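Chapter 7
Hands Before Anything Else

In this chapter: choosing between a gripper and a hand; links, joints and fingertips; dressing the hand; the first hang test; keeping a build log other people can read

If you have worked through the first six chapters in order, you now have an arm that will go where you send it, most of the time, and a bench that looks a good deal worse than it did in Chapter 1. I am glad on both counts. An arm that moves is a wonderful thing to have at home, and I remember showing mine to everybody who came to the door, including a man who only wanted to read the gas meter. But an arm with nothing on the end of it can point and it can knock things over, and sooner or later you will want it to pick something up.

This is where a lot of home builders reach for the two-jaw gripper, and I would never talk anyone out of it. A parallel gripper has one motor, it goes together in an afternoon, and it will hold a wooden block all day long. If your plan is to stack blocks, skip ahead to Chapter 9 with my blessing! If your plan involves plums, or socks, or a screwdriver lying flat on a table, stay here with me a while, for the fingered hand is what the next 92 pages are about (counting the appendix on tendons, which you will want sooner than you think).
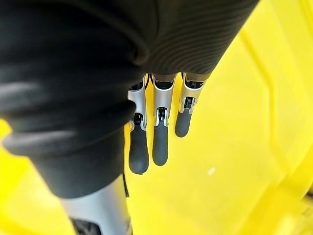 Anas Zerouali

Start with the finger, and let the rest of the hand wait. Each finger in the Kusis build, which is the one we follow through this chapter and the next, is a silver metal link near the palm and then a rubber fingertip, dark gray, with a small black joint between them. We will call the metal part the proximal link, "proximal" being the word for whichever part sits nearer the body. The joint is the piece that will try your patience. It has pins, and the pins are tiny, and I have crawled over the floor of the Ludthorpe workshop with a flashlight more often than I care to admit. Lay a towel over the bench before you open the bag.

The fingertips have rounded ends, like capsules, and readers of the first edition wrote to ask whether a flat pad wouldn't grip better. On a flat thing, yes, a little. On an orange it will meet the skin along one edge and slide, and a round tip meets nearly everything the same way no matter how the finger comes at it. Try both if you have the rubber to spare. I keep a jar of old tips, flat and round and one frankly peculiar, and I still go back to it when a new object gives me trouble.

Then there is the matter of the sleeve. On our build the palm and forearm wear a black knit one, with the fingers coming out below it. You can make yours from nearly any stretchy fabric. I like a ribbed knit for its give, and I cut it long, so that it bunches up a bit when the hand is straight and doesn't pull tight when the wrist turns. Keep the cuff clear of the finger joints. I lost the better part of a weekend once to a "bad motor" that was a fold of cloth caught in a hinge, and I had already ordered the new motor.

Before you ask the hand to hold anything, do what we call the hang test. Point the fingers straight down over something smooth and plain, a bright color if you have it, with open space under the tips. Leave it empty. Now look at it from close up and ask yourself which fingertip is lowest and which is highest, and write that down. Fingers seldom hang level. One bent a little more toward the palm than its neighbors may be exactly what you asked for, or it may be a tendon you wound one turn too many, and your notes from the last session are the only way you'll know which.

So do keep the log. Mine from the Okasham build, the one that came before this, runs to 904 entries, and a fair share of them say only "same as yesterday." I used to be embarrassed by that. These days I turn to those entries first when a finger starts to wander, and I have marked the handiest with green tape.

Before moving on to Section 7.1, have the following on the bench:

The finished arm from Chapter 6, powered down
Your bag of links, joint blocks and pins, unopened
Rubber fingertips, with 2 spares
A towel in a light color
The El Ouafi wiring chart from the back of the book
Your log, and a pencil that works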